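Two-Handed Gripper Build, Project Report
Nazma Nanayakkara and Shadi Aoun
Workshop supervisor: Randi Bråten
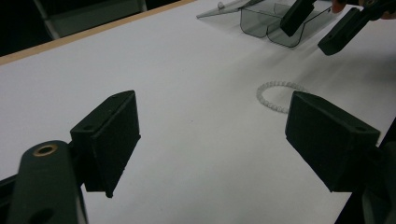
1. What we set out to do

The proposal said we would build a pair of hand-held grippers in the shared shop at Leselwood and use them to record small sorting tasks, which a cheap arm could later learn from. I was against the second half of that plan in the proposal meeting and I am still not convinced by it. The grippers got built. Whether the recordings are good for anything is another question.

2. The build

All the finger parts were printed in black. We wasted most of June on the first version, which had fingers so thin they bent when you squeezed. Shadi redrew them as thick blocks with a flat inside face. They are ugly and they stay straight. We pressed brass inserts into the arms with a soldering iron, and two arms had to be reprinted after the inserts went in crooked.

The right-hand unit still has play in the pivot. Shadi thinks this doesn't matter. I think it shows up in every recording we made.

3. Tests

We kept 162 recordings out of 181. The others were thrown out for dropped objects or a dead battery. Small, light things gave the most trouble, jewelry above all. A string of beads changes shape as soon as you pinch it, and our flat pads have nothing to grip it with except friction. Clear plastic was bad in a different way: the tracking software kept losing the edges.

Lyle Doucet, who uses the next bench, tried both units cold one Saturday and managed 18 clean pickups before his thumb cramped. Shadi counts that as a success for ease of use. I would like to see it from somebody with smaller hands.

4. What we can claim

The proposal promised that the system would "generalize to household objects." We tested a handful of objects on one table under the same lights, and the arm has not been trained on any of it. I would strike that sentence.

5. Left to do

Soft pads for the fingers, a tighter pivot on the right unit, and a second table with worse lighting. Randi wants the print files cleaned up before the bench goes to the next group.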